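Wamow 905 Audience Voting Keypad System

Handheld voting for song contests, talent finals and televised galas

The Wamow 905 collects votes from a seated audience and delivers a ranked result to the scoring desk. It is supplied as a set of keypads, one or more base receivers and the Preseck scoring software. The system works without a mobile network and does not require the audience to install anything.

Keypads

Each keypad has ten number keys, a send key and a two-line display. A vote can be changed until the presenter's desk closes the round. After closing, the display shows the last choice received by the base. Keypads are numbered on the back and can be assigned to a seat, a block of seats or a jury position.

Power: two AAA cells, alkaline or rechargeable
Display: monochrome, backlit
Housing: black or gray
Supplied with: neck cord, spare battery door

Base receiver

One base receiver handles up to 500 keypads. Up to 4 receivers can be linked by network cable for larger halls. Place the receiver with a clear line to the seating and keep it away from wireless microphone racks. Both antennas must be fitted before the unit is powered on.

Preseck scoring software

Preseck runs on a Windows laptop connected to the base receiver. Points tables are set before the show and locked with a password. Audience and jury results can be weighted separately, and ties are resolved by the rule selected in the setup screen. If no rule is selected, Preseck reports the tie and stops.

Results can be sent to the graphics operator as a text file or a live data feed. The Dalarari graphics template is included and covers a scoreboard, a running order strip and a winner card. Other templates can be used if they accept comma-separated data.

Rental and purchase

Sets are available for rental from the Cusi warehouse or for purchase to order. The minimum rental period is 4 days, including one rehearsal day. Keypads lost during a rental are charged at the replacement price on the order form. Cases hold keypads in numbered slots and should be returned in the same order.

Changes in this version

Page updated 4 Oct 2022. Software supplied from October includes a rehearsal mode, which discards all votes when the operator switches to live. Jury positions have been increased to 8. Older keypads in the same series can be used with the new software after a firmware update, which is done in the charging case.

Not included

Laptop, network cable between receivers, printer. An on-site operator can be booked separately with either a rental or a purchase.
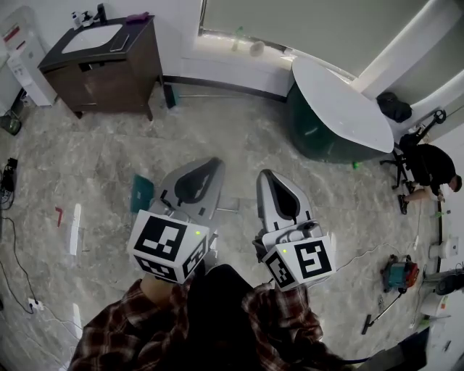

Orders for an operator must give the hall layout, the number of voting rounds and the time of the first full rehearsal. Changes to the points table after that rehearsal must be confirmed in writing by the producer.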